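Harkano opens Mudley workshop to gather 3000 examples of robots handling laundry

Mudley, May 27, 2020

Harkano has begun recording at its new workshop in Mudley, where a small team is putting together a large set of examples to help robots learn how to handle clothes. The plan is to reach 3000 recorded examples by November, and the first 41 are already in!

Each example is one short task from start to finish. A person guides the arm by hand controls while the wrist camera and the joint positions are saved together, so the learning system gets both what the robot saw and how it moved. Tasks include picking a shirt up by the hem, turning a sleeve the right way out and laying a towel flat.

"Cloth is a wonderful problem," said Catherine Rutherford, who leads the project. "A mug looks like a mug wherever you put it down. A T-shirt has a new shape every time you let go of it, and we want as many of those shapes as we can get."

Nine operators are sharing the work, and they have been asked to keep their fumbles. A missed grasp followed by a second try is stored and labelled along with the clean runs.

"I dropped the same sock over and over on my first morning and was told it was all useful," said Farzad Asadi, one of the operators. "I've got much better since, though I still find collars hard."

Shota Yoshida and Đức Bùi check every recording before it joins the set, looking for gaps in the video and labels that don't match the task. Clothes are swapped often, with plain, patterned, thick and thin fabrics all on the list.

Harkano will share 2000 of the finished examples with university groups free of charge. Groups wishing to apply should write to Tetsuya Chiba at the Mudley workshop, saying which robot arm they use and how they store their data.
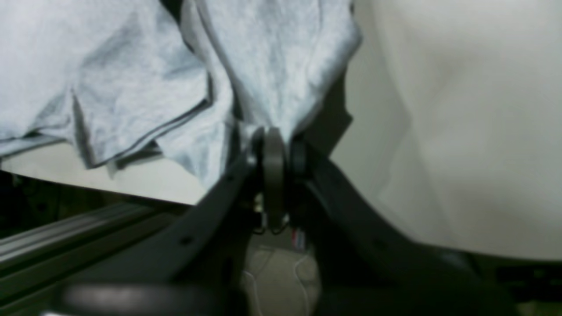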